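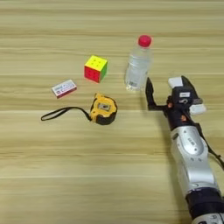
Everyday items on a light wooden tabletop: bottle, puzzle cube, tape measure, small box.

Stedent Tabletops: Frequently Asked Questions
Last revised 3/3/06

What finish does the top have when it ships?
Light tops leave the Wesenis shop with a clear matte oil. No stain is applied. Darker and lighter bands run with the grain and are within specification. We do not accept returns for color variation between bands.

Can I leave a water bottle standing on it?
A capped plastic bottle is fine for a working day. Condensation is the usual cause of rings, so wipe the base before you set a chilled bottle down. If a ring has already formed, let the surface dry overnight before treating it.

How do I remove a ring?
Sand lightly with the grain using 800 grit paper, remove the dust with a dry cloth, and apply one thin coat of Moges oil. Wait 40 minutes and wipe off the excess. Do not sand across the grain.

Do rubber parts mark the surface?
They can. Rubberized tape measure housings, keyboard feet and some straps contain plasticizers that soften oil finishes under long contact. A few hours is harmless. For permanent placement, use felt or cork.

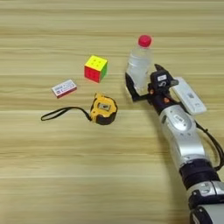
Dorrit Halvane
Finish and Materials Editor, Wesenis

What about printed boxes and colored plastic?
Hard plastic, such as a bottle cap or a puzzle cube, does not transfer color to a cured finish. Printed cardboard is safe when dry. Wet cardboard can leave ink behind — lift it straight up and blot, do not rub.

How do I measure for a replacement top?
Measure the base frame, not the old top. Take the length in three places and use the largest figure. Lower the tape hook by hand. A hook that snaps back along the surface will scratch the oil, and scratches running across the grain are the hardest to hide. The longest top we cut is 182 cm.

How often should it be oiled?
Twice a year for a desk, more often for a kitchen table. Tops ordered before last September were finished with the older Ona formula and need one full coat of it before switching to Moges. The formula name is stamped on the underside, next to the order number.

Can I use spray cleaner?
No. Use a damp cloth and a drop of dish soap, then dry the top right away. Silicone polish will prevent later coats from bonding.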